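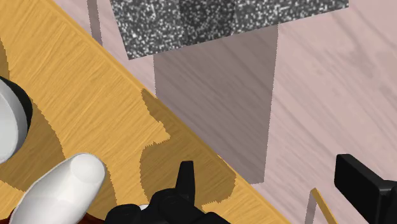

Slide 1. Simulated workcell, gripper over the table edge.

Speaker notes, Kimness operations day, 2020-12-26
Speaker: Hanne Kvaran

Start with the scope. The talk covers the tray return and table clearing line at the Villanueva site, and what changed in the job descriptions there after the planning work moved into simulation. Cost figures are in the handout. Skip them unless asked.

Before August, two people per shift cleared and sorted by hand. The arm now takes the repeat lifts. The staff set the order of work, check the cell and handle whatever the arm refuses. Headcount is the same. Time on the floor is down and time at the screen is up, almost 86 minutes per shift. Say clearly that the operators did not ask for this split.

Next slide.

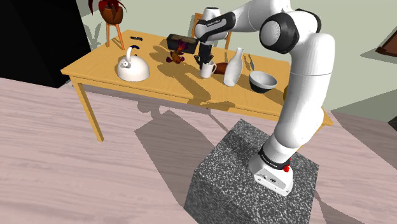
Training at Villanueva was rewritten by Elsa Tangen and Arnulfo Flores. New operators spend 12 hours in the simulator before they enter the cell. They work through table layouts and mark which item should go first and which approach is safe. On this layout the gripper hangs just above the white mug, with a tall white bottle-shaped vase and a bowl on the same tabletop, so the trainee has to say what the wrist will pass on the way out. Point at the stone pedestal and the elbow. Former table staff tend to watch the gripper and forget the elbow.

Grading: Fundik rates were written for manual handling. Yuzhen Lü's proposal adds a cell operator grade. Of 196 logged stops in the trial, most were cleared by people still paid at the old grade. Pause here.

Open points for discussion:
Who signs off a layout change on the night shift.
Whether simulator hours count toward the Dunder certificate.
Rotation. Brayan Guzmán wants a maximum of 4 hours at the screen. Management has not answered.

If time is short, drop rotation and go to questions.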